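Early Literacy Materials, Unit 4: Sorting Letters by Hand
Course handout, Brittany Fehr

Read this before the November workshop and bring it with you. It covers the plate sort, which most of you will be using in your placements. The reading for the unit is the Kinnunen chapter on letter shapes. You can skip the part on handwriting for now.

What the activity is

A child takes loose letters from the middle of a table and puts each one on a plate. Every plate stands for a group. The child either gets the rule from you or makes one up. There is no score and no timer.

We use it with children who know a few letter names but mix up the shapes. It also works with older children who can recite the alphabet and still can't find a letter when you ask for it.

Materials

Foam letters. Pick ones thick enough to stand up off the table so small fingers can get under them. Very thin foam lies flat and the child ends up scraping at it. Magnetic letters will do, but they are noisy on a hard plate and some children get more interested in the noise.

Plates. Three is plenty to start with. Shallow ones are best, with a low rim. Deep bowls hide the letters and the child can't compare them. Different colors help because you can say "the green one" instead of pointing.

A cloth. Plain, one color, big enough to cover the part of the table you are using. Brown or gray is fine. Patterned cloths make the letters hard to pick out. Smooth it down, but a few wrinkles don't matter.

The Brilton kits in the materials room have 18 letters each, all capitals. Do not put all of them out at once. Six or seven is enough for a first session. If you are at the Ovbridge site, the kits are kept in the tall cabinet and you sign for them on the sheet inside the door.

Setting up

Put the cloth down first. Set the plates out with space between them, within the child's reach. Scatter the letters loosely in the middle. Some should be turned sideways or upside down — that is part of the task. Two or three loose groups are easier to look at than one pile.

Sit beside the child if you can. If you sit across, every letter is upside down for one of you.

Rules to try, easiest first

1. Color. All the letters of one color go together.
2. Straight or curved. E, T and L on one plate; O, C and S on another. Letters with both, like B and D, go on the third.
3. Holes. Letters with a closed space in them, and letters without.
4. In my name, not in my name.

Stay with one rule for a whole session. When a letter goes on a plate you didn't expect, ask what made the child choose it and then leave it where it is. The answer goes in your notes. I want the child's own words, even if they are short.

Notes to hand in

One page per session. Write down the letters you used, the rule, and what the child said. Draw the table at the start and at the end, with the plates marked. Rough sketches are fine. Leave out last names.

For the workshop you will work in pairs and run rules two and three on each other, then swap. Bring a pencil and your copy of the Kinnunen chapter. 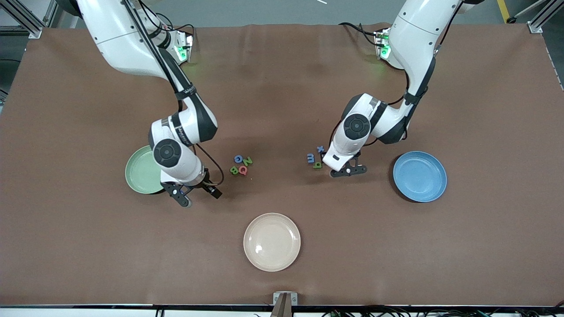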